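Two arms, one broom: talk notes, shop night, July

Slot is 14 minutes plus questions. Put the picture up while people are still finding chairs.

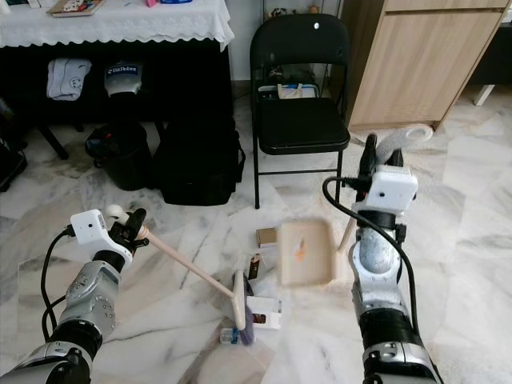 Opening (2 min, don't rush)

Hi, I'm Gifty, I build things at Doltilside, mostly in the corner by the bandsaw. Ask who here likes sweeping up. Wait for the groan. Okay, so this talk is for you!

Say what it is: two arms, a gripper on each, left one has the hand broom, right one has the dustpan. Ordinary broom, ordinary pan, both with wooden handles. I wanted it to use the tools people already own (and I'm stubborn about it, ask Vy).

Why sweeping is hard

The arms have to agree with each other. If the pan tilts up even a little, the bristles shove everything underneath it. Point at the brush on the slide, it's down on the floor with the bits lying around it. Small box, little bottle with a blue cap, a carton. The bottle is the mean one, because bottles roll. I should do the bottle impression here if the room is friendly.

Polished marble makes it worse. Things slide. On the shop concrete I'd tuned the push for weeks and then none of those numbers meant a thing. Tell the story of Snežana watching me chase a bottle cap for a whole evening.

How I drive it

I move a pair of small leader arms by hand, the big ones copy me. I've saved 40 good sweeps so far, and a heap of bad ones I'm keeping too. First version of the code ran at 5 updates a second and it looked like a puppet with hiccups. Do NOT go into the controller here, I lost everybody last time. If somebody asks, talk to them at the break.

Gripping the handles

Round handles twist. I tried tape, then rubber sleeve, then a clamp Raymonde turned for me, and went back to rubber sleeve. Left arm holds the broom up near the top of the handle, which gives me reach but not much push. Still arguing with myself about that one.

Cables! Look at the loops hanging off both arms. Leave slack, then leave more. I ripped one connector out and that was a sad night.

Money slide (say it fast)

3000 all in, spread over a long winter. Someone will ask, so just say it.

Wrap up

What's next is emptying the pan into a bin without flinging it. Thank Mirjana for the bench space, thank Vy for the sleeves. Sign-up sheet for driving the leader arms is by the door, kids welcome if they take turns.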